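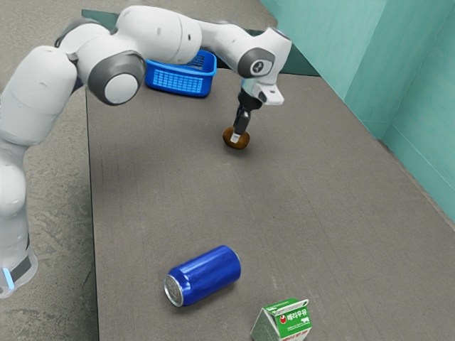
**Tag der offenen Tür bei Romisix - wer war noch da?**

**kabelsalat_34**

Moin zusammen, ich bin gerade zurück vom offenen Tag bei Romisix und muss das mal loswerden, solange ich noch alles im Kopf habe. Angekündigt war ja »Robotik zum Anfassen«, und ich hatte mich seit Wochen drauf gefreut. Am Ende stand ich die meiste Zeit vor einem großen Bildschirm und hab der Simulation zugeguckt. Und die fand ich richtig stark!

Erklärt hat das Ganze Tolera Mekonnen, der dort die Greifplanung macht. Die Aufgabe klingt banal: Sachen vom Tisch nehmen und in den blauen Korb legen. Bei der Knolle (ich sag mal Kartoffel, meine Tochter schwört auf Kiwi) saß der Zweifingergreifer schön senkrecht drüber. Spannender fand ich die liegende Dose, weil die wegrollen kann, und den Milchkarton mit dem Giebel oben. Mekonnen meinte, sie lassen pro Nacht 1376 Durchläufe rechnen, jedes Mal mit anderen Positionen.

War sonst noch jemand von hier da?

**Fraesmeister**

Ja, ich, am Nachmittag. Und ich bin ehrlich gesagt enttäuscht heimgefahren. 300 km hin und zurück, um mir ein Computerspiel anzuschauen? Wenn ich Robotik zum Anfassen lese, will ich einen Arm sehen, der was greift, und zwar in echt. Im Rechner rutscht dir keine Dose weg, wenn du das nicht reinprogrammierst.

**kabelsalat_34**

Den echten Arm gab's doch, in der Halle hinten links! Nur war da die Schlange so lang, dass ich nach 14 Minuten aufgegeben habe.

**Fraesmeister**

Der stand bei mir still. »Kurze Pause« hieß es, und nach der Pause war ich weg.

**ukine_fan**

Ich versteh den Ärger, aber bei der Simulation bin ich auf kabelsalats Seite. Wir arbeiten in der Firma mit Ukine und testen jeden neuen Griff erst virtuell. Das spart uns Greiferfinger ohne Ende. Reibung und Gewicht kann man übrigens sehr wohl einstellen, auch so, dass es schiefgeht. Wie gut das dann zur Wirklichkeit passt, ist eine andere Frage - da hat Fraesmeister schon einen Punkt.

Hat jemand gefragt, ob die auch verbeulte Dosen durchspielen? Eine schön runde greifen kann ja bald jeder.

**kabelsalat_34**

Hab ich nicht gefragt, Mist. Beim Karton ging es kurz um die Ausrichtung, also ob man ihn über die schmale oder die breite Seite nimmt. Der hatte übrigens koreanische Schrift und eine kleine Kuh drauf, das fand meine Tochter natürlich am allerbesten :)

**Oral_und_Irkel**

War beim Vortrag von Rosalind Delacroix, die hat genau das mit den Beulen angesprochen. Sie sagte, verformte Objekte kommen erst in der nächsten Ausbaustufe dran. Die Folien sollen noch online gehen. Den Vortrag fand ich übrigens besser als die Vorführung, nur der Ton war hinten kaum zu verstehen.

**Fraesmeister**

Na gut, die Folien schau ich mir an. Aber »zum Anfassen« bleibt für mich trotzdem was anderes. Schreibt halt »zum Zuschauen« aufs Plakat, dann weiß ich Bescheid und nehm mir ein Brot mit.

**kabelsalat_34**

Deal. @Oral_und_Irkel, stellst du den Link hier rein, wenn du ihn hast? Ich würde das gern bei uns im Bastelkeller nachbauen, erst mal nur mit der Dose.

**Oral_und_Irkel**

Mach ich. Bisher ist auf der Seite noch nichts, ich guck morgen Abend wieder rein.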